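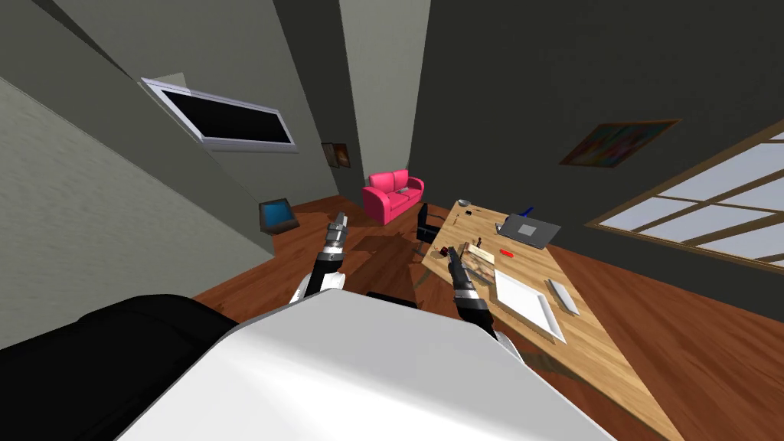
Old weather diaries are the best reading I've had all spring, and I want more of you reading them with me. The Flerkora diaries start in 1898 and run through 4 fat ledgers, with an entry for nearly every day, and the whole lot has now been scanned and put up where anyone can get at it. You don't need to travel or wear white gloves. A gray laptop open on a light wooden desk, with a small silver bowl at the far end to drop your paper clips in, is all the setup I'd ever ask for. The scans load in one window, you type in the other, and before you know it you've gone through a whole wet fall and it's past time to start supper.

For those who missed the last issue, the diaries were kept at Flerkora, a farm and landing place on the north side of the lake. Whoever was running the farm wrote down the wind, the sky and the state of the ice, and then (this is the part I love) whatever else happened to be on their mind. We have four different hands across the ledgers, one to each book. The first writer is stiff and careful and never gives you more than a line. The second one can't stop talking. Wind from the west, hay down in the lower field, the gray mare lame again, somebody's boat came in with no oars. You get the price of salt. You get complaints about the price of salt. There's an entire week in the second ledger where the weather is hardly mentioned and every entry is about a missing rooster, and then the rooster drops out of the record without a word and we're back to wind from the west.

There are 3000 pages in all, counting the blank ones and the ones used for sums. As of this week 647 have been typed up and checked. I think that's terrific! When we opened the first batch I had privately hoped for a couple hundred by summer. A lot of the credit goes to the people who take a page on a lunch break and quietly do it well, and then come back for another one. Keep coming back, please.

A few things we've learned so far, which may help if you're thinking of trying a page.

The long s isn't the problem people expect. You'll see it a little in the first ledger and almost never after that. What does trip people up is the number seven, which the second writer makes exactly like a one with a hat on. If a temperature looks odd, read the day before and the day after. A reading of 11 in the middle of a run of 16s and 18s is very likely a 17, but type what you think is there and put a question mark beside it so the checker knows to look.

Ice gets its own vocabulary. So far we've got gray ice, black ice, candle ice, rotten ice, ice that will bear a dog and ice that will bear a sled. We didn't have a word list when we started and now we have a good one, two screens long, and it grows every week. If you find a term that isn't on it, add it at the bottom with the page number. Don't worry about working out what it means. Half the fun of the discussion page is the arguing over what it means, and some of you grew up with lake ice and know far more than any dictionary I own.

Please leave the spelling alone. I know, I know. It's very hard to see the word "thunder" spelled three ways on a single page and keep your hands still. But the spellings help us tell one writer from another in the places where the books overlap, and they've already settled one question about who was keeping the diary during the winter when two hands take turns.

Now for the news. Skjelbred has offered us its own farm book to set beside the Flerkora ones. Skjelbred is right across the lake, and the books cover some of the same years, so for the first time we can look at one storm from both shores. I spent a whole evening doing this with the sample pages and had a wonderful time. On one August day Flerkora has "hard rain from noon, thunder, lost two sheaves to the water," and Skjelbred has "fine, some cloud to the north." That's it! Some cloud to the north! Somebody over there was hanging out laundry and looking at the sky while their neighbors were soaked to the skin. You could read either book for years and never get that, and it's the reason I'm so pleased about the offer.

The Skjelbred pages will be mixed in with the rest once they're scanned. They're in a smaller, rounder hand, and I find them easier than anything in the second ledger, so if you tried a page in the winter and gave up, this would be a good time to come back and try again.

Two bits of housekeeping. The typing page has moved over to Varkon, which is the same tool the map group has been using. Your old login works. The big improvement is that you can now zoom the scan without losing your place in the text, and there's a button to turn the page sideways for the notes people squeezed into the margins. The one thing to watch is that it doesn't save by itself when you close the window, so press Save before you go. I lost half of a very good hailstorm that way.

Also, the Sidska reading evenings will carry on through the summer. We read a month of entries out loud, straight through, passing it along from person to person, and it's much better than it sounds. Entries that look like nothing on the page get funny when you hear nine of them in a row. "Rain." "Rain." "Rain, and the minister came." At the last one we read a long dry spell, and people cheered when the rain got there. You're welcome to come and only listen. Bring something to drink out of, as the cups at Sidska never go far enough.

If you'd like a page, write to the newsletter address and say whether you want an easy one or a hard one. I'll send you a link, the word list and a short sheet on the four hands with samples of each. Most pages take me under an hour, though the ones with the sums on the back can run longer. And if you get a page with the gray mare on it, do let me know, as I'm keeping a list of her appearances and I haven't found out yet whether that leg got better.

Filed under: Local History / Notes from the Reading Table
25 May 2024 | by the newsletter editor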